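To: cell-practice list
From: Diễm Hà
Date: 6 March 2022
Subject: Re: Start state rules for kitchen tasks, draft 2
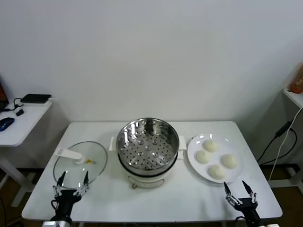
I have now read draft 2 against our own bench practice at Werkwood and want to propose changes to sections 3, 4 and 6. Section 3 is the one that matters most to us. It says the start state "shall be recorded before the arms are enabled" and then never says what a start state consists of. For a steaming task we would want, at minimum, the position of every loose part, the orientation of any handle, and the pose of each gripper relative to the nearest object. Take the lid on the left of the table: it lies flat beside the steamer with its handle pointing to the upper left. A record that says only "lid off, left of pot" would also cover a lid turned the other way, and that calls for a different approach by the left arm. The same applies to the four buns, which are set out on the plate with gaps between them. If spacing is part of the task definition, the rule should require it to be written down.

Chiyo Sugiyama wrote:

> Section 3 was kept short on purpose. The Gostance sites told
> us last June that they will not fill in a long form before
> each run, and I believe them. At Tallidov we had a form with
> a full page for the start state and the operators copied it
> forward from one run to the next. When I went through 296 of
> those sheets, 49 had a start state that did not match the
> first recorded view. A short rule that people follow is
> worth more to me than a long one that they copy.
>
> On section 4, I would like opinions on whether side tables
> and shelves count as part of the cell. My reading is that
> they do if an arm can reach them at any joint position, and
> do not otherwise. Please say so if your site reads it
> differently.
>
> Section 6 (transparent and reflective parts) is mostly
> Morikawa text with the numbering changed. I have not checked
> it against the new definitions.

I accept the point about copied forms. The fix I would suggest is to split the record in two. Fixed items (table, wall, appliance model, camera mount) go in a cell sheet that is issued once and reissued on change. Only the loose items go in the run record. For the steaming task that leaves lid, basket, plate and food, and our operators can enter those on a single line each.

Proposed wording for 3.2:

3.2 The run record shall list each loose item with its position and, where the item has a handle, spout or hinge, the direction in which that feature points. Items listed in the cell sheet shall not be repeated.

3.3 A run record shall not be created by copying an earlier one. Software that offers this function shall have it disabled.

Section 4. We read it differently. Reach is a poor test on its own, as cables cross the boundary. A side table can stand outside the reach of both arms and still carry a network device whose leads can be caught by someone walking past. I would define the cell as reach plus any surface that holds equipment the run depends on. The requirement for such surfaces can be light: leads secured, and nothing stored there that the run does not need. Screens also belong in this clause. A lit monitor at the side of the view changes the colour of reflections on polished steel, and draft 2 does not mention it at all.

Section 6 needs more work than renumbering. The Morikawa text was written for bottles and treats transparency as a property of the whole object. A glass lid with a metal rim is a mixed case – the rim can usually be segmented and the dome usually cannot. I suggest the rule ask for the grasp feature to be named (rim, knob, handle) and for the detection method to be validated on that feature alone. We would also drop the 700 lux minimum in 6.4. On a white table against a white wall, brighter light has made our plate edge harder to find, and a figure for contrast would be of more use than a figure for illuminance. We have 238 runs logged with both values and can share the table with anyone on the drafting group.

Two smaller items:

Clause 4.5 uses "cooker", "vessel" and "appliance" for the same thing. Please pick one. Our preference is "appliance", with "basket" and "base" defined as its parts.

Clause 5.1 requires grippers to start open. We agree for parallel fingers but the clause should state the opening as a value in the cell sheet. "Open" is read as fully open at some sites and as wide enough for the part at others.

I can send marked-up text for sections 3 and 4. For section 6 I would sooner wait until Chiyo has checked the definitions – some of my comments may fall away once that is done.

Regards,
Diễm Hà
Werkwood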